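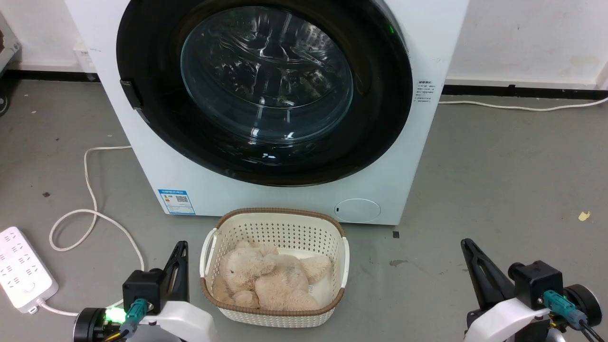 A front-loader between washes.

The Long Goodbye to Wash Day

My grandmother did her laundry on Monday, and by that I mean she did nothing else. The beds were stripped before I was up. There was soup for lunch, always, made from whatever was left of Sunday's dinner, because soup would look after itself on the back of the stove while she was out in the yard with her mouth full of clothespins. If you wanted to ask her something on a Monday you asked it through a wet sheet, and the answer came back a bit muffled.

I've been thinking about her a good deal this spring, mostly at eleven at night, when I am standing in my own hallway wondering whether I can start a load of towels without waking the whole house. I wash on any day and at any hour. I wash one soccer shirt, all by itself, with shame. Somewhere between her kitchen and mine the week lost one of its fixed points, and I wanted to find out where it went and whether anybody misses it.

So I put a small notice in these pages in March asking readers how laundry used to be done at their house, and expected a couple of dozen replies. We got 148 letters, some of them six and seven pages long, one wrapped around a clothespin bag sewn from a child's dress. I have read them all, a few of them twice, and I can tell you that people who can't remember their own phone number can remember exactly how their mother folded a pillowcase.

The first surprise was how strict it all was. Whites went in first while the water was clean and hot, then the colors, then the work clothes, and the same water did for the lot. In several families the last of it was carried out to scrub the porch steps. Clotheslines had an order too. Sheets and towels hung on the outside, and underthings went on the middle line where the neighbors couldn't see them, although of course every neighbor was doing the very same thing and knew perfectly well what was in the middle. One woman wrote that her aunt hung socks in pairs, toes all pointing east, and would cross the yard to fix a sock that somebody else had pinned the wrong way.

And the neighbors did look! A line of washing was a kind of newspaper. You could read a new baby on it, or a son home from the service, or company staying over. You could read trouble on it as well. More than one letter mentioned the morning a man's shirts stopped appearing, and the casseroles that started turning up on the porch by evening without a word said.

I drove out to Pradcombe on a Tuesday to see what may be the last shared drying ground in our part of the state. It is a sloping piece of grass behind Holroyd Street, with iron posts set in two long rows and a gate that has to be lifted as you push it. The houses on Holroyd were built for mill families and had no yards to speak of, so each household got the use of the posts on its own day. The old rota is still painted on a board by the gate, though the names have weathered down to a letter here and there. Four families were using the ground the day I went. It had rained before breakfast, the sun was out by ten, and there was a wind coming up the hill that would have dried a mattress.

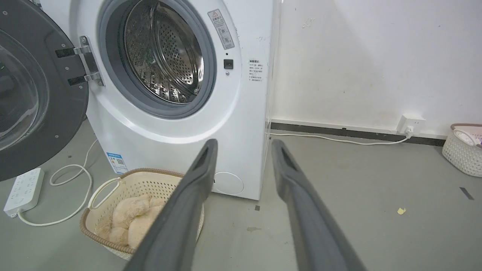
What struck me, walking up and down between other people's bath towels, was how much talking went on. Hanging out a full load takes a good quarter of an hour if you do it properly, and your hands are busy but your mind isn't, and there is someone three feet away in just the same position. I heard about a knee operation, a disputed hedge, and a recipe for pickled beets that I now own. I was also told, kindly, that I was hanging a shirt wrong. Shirts go up by the hem, upside down, so the marks from the pins end up where you tuck them in. I am well into middle age and I had never once been told this.

The mill kept a ledger of the drying ground, and it survives in a glass case at the Pradcombe library, next to a stuffed pike. The fees were tiny, paid by the quarter, and in its busiest year the ledger records 2442 separate hangings. You can follow the weather in it. There are weeks with hardly an entry, and then a fine spell and a page so crowded that the clerk ran out of lines and wrote up the margin. You can also see when things began to change, as one family after another drops off the list. By the last full year the total was down to 726, and then the handwriting stops halfway down a page.

It would be easy to be sentimental here, and I'd like to be careful, partly because my mother reads this magazine. When I told her what I was writing, she put down her coffee and asked whether I had ever lifted a wet wool blanket out of a tub. I had not. She reminded me that Grandma's knuckles split every winter, that the yard froze, that the sheets came in stiff as doors and had to be thawed over chairs, and that there were five children and one pair of hands. My mother bought her first automatic on installments and says she sat down in front of it and watched the entire cycle, start to finish, with a magazine open on her lap that she never looked at. She has never hung out a sheet for pleasure and doesn't plan to begin.

A good many of the letters agree with her. The tub, the washboard, and the wringer come in for some very plain language (the wringer especially, which seems to have eaten a button a week and the occasional finger). Bluing gets a fonder mention, and so does starch, and there was one lovely page about Zodwood soap flakes, which came in a green carton and were shaved into the copper with a spoon kept for nothing else. But what people miss, when they say they miss wash day, is hardly ever the washing. They miss the smell of the kitchen, steam and soup together. They miss getting into bed that night. They miss having a day that belonged to something, so that you knew without looking where in the week you were.
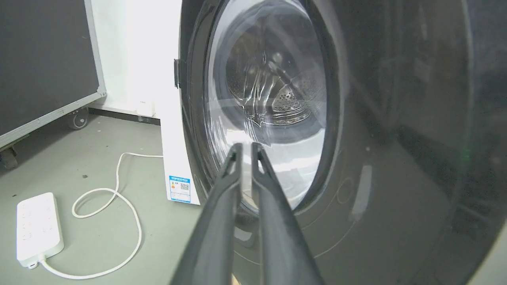 Levente Szalai wrote to say I had it the wrong way around. In his family, he says, wash day never went anywhere, it only moved to Sunday evening, when his three grown children still turn up with their bags "as if we were the only house in the county with running water," and stay to eat. Nobody would drive forty minutes for the sake of clean jeans. The jeans, he reckons, are what they carry in so they don't have to say why they came. He adds that he irons everything, including dishcloths, and that he won't be hearing any arguments about it.

I read that letter aloud at supper and it has done some work in our house. We have been trying out a laundry day of our own, on Saturday, with the windows open and a pot of something on the stove. It isn't going especially smoothly. The soccer shirt is always needed on Friday. My younger son believes that folding is a matter of opinion. But we did put up a line, between the garage and the pear tree, and I have noticed that the man next door, with whom I had exchanged perhaps ten words since he moved in, comes over to the fence when I'm out there pegging.

Last week he told me my line was too low at the garage end, and he was right, the sheets were dragging. He went in and got his stepladder and we raised it a foot. Then his wife came out to see what was keeping him, and she had views on socks.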